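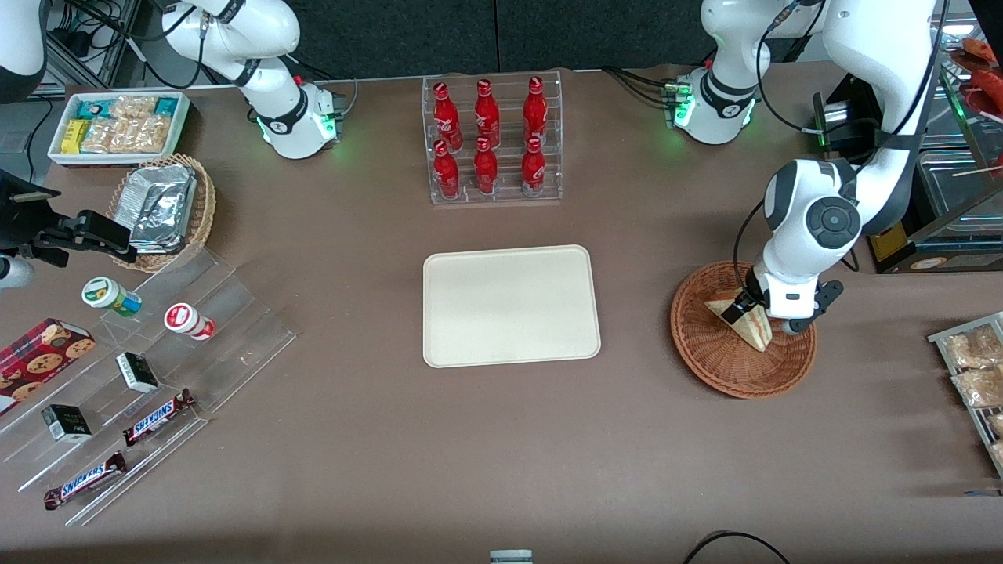
Home cooks wanted for recipe testing

Honorato is looking for 10 home cooks to test recipes for a weeknight soup and stew collection. Testing starts in October and runs for eight weeks. You will cook one recipe a week in your own kitchen and fill out a short form on timing, seasoning and leftovers. We pay for groceries and add $100 at the end. No training needed, but you must own a large pot and a kitchen scale. To apply, write to Marlene Toledo and list any food allergies.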